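The night the arm would not let go

I promised in my last post that I would write about the pump bearings, but the bearings must wait. Something else happened in our workshop in December and I want to put it on paper while I still remember the order of things. My colleagues at Skoturwood have already read the short report. It is two pages long and very dry. A blog can have a little more air in it.

For those who are new on this page: I repair and look after the automatic cells in a small factory in Pritville which makes wiring for boilers and ventilation units. I came to this country when I was already grown, and English is my third language, so please forgive me if a sentence walks in a strange direction. Celeste Esteves, who has worked with me on the late shift for five years, reads my posts before I put them up. She has corrected the worst of this one.

The cell in question we call Pinheiro. It has one arm, a two-finger gripper, a small camera at the wrist and a place for a plastic container. Short cable sets arrive in the container, mixed and lying in any direction. The arm must find one, take it by the sleeve, lift it and carry it to the tester. Everybody who has tried to make a machine pick up cables knows that they are an ugly job. A metal block stays a metal block. A cable has its own opinion, and it holds hands with its neighbours.

What happened

It was twenty past nine in the evening. I was at the bench on the other side of the aisle, with my back to the cell, when I heard the gripper motor. It is normally a short sound, like a zip. This time it was a long thin note and it did not stop.

When I turned, the arm was low in the container and not moving. The screen said "PART HELD, WAIT". The light on the tower was green. I mention the light because it is the most important thing in this whole story. A green light, in our factory, tells people that the cell is doing its work and there is no need for them.

I waited perhaps longer than I should. Then the arm went up by itself, quite fast, with one cable set in the fingers and a second one hanging from the first by its connectors. The second set swung out, touched the door frame of the cell and fell on the floor outside. The arm stopped at the top. The screen still said "PART HELD, WAIT" and the light was still green.

No person was hurt. I write this clearly because my mother also reads this blog.

The mistake that I made

I walked to the cell, I opened the door and I put my hand inside to take the cable out of the fingers. Opening the door should cut the power to the arm, and it did, I heard the brakes click. But the gripper has a separate supply. This is on purpose, so that it does not drop a part when the arm loses power. The fingers were still closed with full force, and the motor was still pushing.

I pulled the cable. The fingers felt that something moved, and they did what they are told to do when a part slips: they opened a little and closed again to take a better hold. My glove was between them. It was only the end of the glove, where there was no finger in it, because I buy my gloves one size too big. I stood there with my hand held by a machine that was, according to all its lights, perfectly well.

Celeste pressed the big red button. The red button cuts everything, also the gripper. I took my hand out and I sat down for some minutes, and she made tea with too much sugar.

The correct way is written on the inside of the cabinet door. First the red button, then the padlock, then you wait for the gripper lamp to go dark, then the hand. I know it by heart. I have taught it to other people. I was in a hurry and I believed the door was enough.

What we looked for afterwards

In the morning we did not touch anything before we had copied the log. I recommend this to everybody. The wish to press "reset" is very strong, and after you press it half of the story is gone.

The log gave us 571 picks in that shift before the bad one. In 62 of them the gripper had done its small open-and-close movement, the regrip, at least one time. On a normal shift I would not be surprised to see a few. Sixty-two is a machine which is trying to tell you something, and we had no alarm on that number, so it was talking to an empty chair.

Then we ran the cell slowly, with the door closed and me outside of it, and watched the wrist camera on the monitor. I wanted to see the hold for myself, cable after cable, until I understood what the fingers were really closing on.

You cannot learn much from one good pick. After thirty or forty you begin to notice small things. The sleeve on these sets is only tape. It is smooth, and it gets a little narrower along its length, so the fingers do not press on it in the same way everywhere. If the arm comes down some millimetres too far to one side, or takes the set nearer to the end of the tape, the hold is weaker. Then it slips, and regrips, and slips again. Each time the program is happy, because the fingers have met something thicker than nothing.

The container also has its part in this. It is a shiny one, yellow going to orange, and under our ceiling lamps it gives white spots of light everywhere. White tape beside a white reflection is difficult even for my eyes. The old containers were dull grey and they came from Grutitz. Somebody changed them in autumn for a good reason (the grey ones were cracking) and did not think to tell the people who look after the camera. I don't blame anybody. I would also not have thought that the colour of a box is a safety question.

And then there are the neighbours. The wires have loose ends, loops and spade connectors, and they love to hook into each other. When the set in the fingers has company lying so close, you need to check the weight after lifting, before any fast movement. Our program checked only how wide the fingers were open.
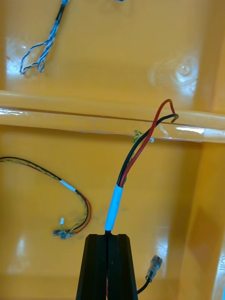 What we changed

I will not give the whole list, only the parts that could be useful for other people with a similar cell.

The regrip is now allowed two times. After the third slip the arm stays where it is, the motor stops pushing and the tower light goes to amber. It must be a person who decides what comes next.

After the grip, the arm lifts slowly by 200 millimetres and waits there for one breath. If the force at the wrist is too high for one cable set, it goes down again and puts everything back. We lose a little time on each pick. The production office asked me if this pause is really necessary, and I showed them my glove.

The words on the screen are different too. "PART HELD, WAIT" was a bad message. Wait for what? Now it says "GRIPPER LIVE, DO NOT REACH IN", and it stays on the screen until the gripper has no power. The green light cannot be on at the same time as this message. It was only a small change in the program, and I am ashamed that it was not like this from the first day.

We put a cloth diffuser under the lamp above the container. The reflections are softer, not gone. I have asked for matt containers and I have been told they are coming. I have been told this before about other things.

The door is the part that is still open, if you allow me the joke. Celeste wants that it cuts the gripper supply also. I was against it at first, because a heavy part would fall when somebody opens the door. But this cell never carries a heavy part, it carries cables, and if a cable falls then I pick it up from the floor. She is right. The new relay is ordered and until it is fitted the padlock hangs on the door handle itself, so that you must take it in your hand before you can open. It is a very simple solution and it works well on a tired person at nine in the evening.

Some questions I received

A friend who works with packaging robots asked me why we do not simply use softer fingers. We tried rubber pads last year. They hold the tape better, but they also collect glue from it, and after one week the gripper could not put the cable down any more. Perhaps there is a better rubber. If you know one which does not mind tape glue, please write to me.

Another reader asked if I reported my own mistake or only the machine's mistake. I reported both, on the same page. It was not a pleasant thing to write, and my supervisor read it in front of me, slowly, and then asked to see the sign inside the cabinet door. The sign is now on the outside, at the height of the eyes, with bigger letters.

I have also bought gloves in my correct size. They are blue and quite uncomfortable. The pump bearings come next time, and I have already taken the old ones apart on the kitchen table, so I cannot escape from it.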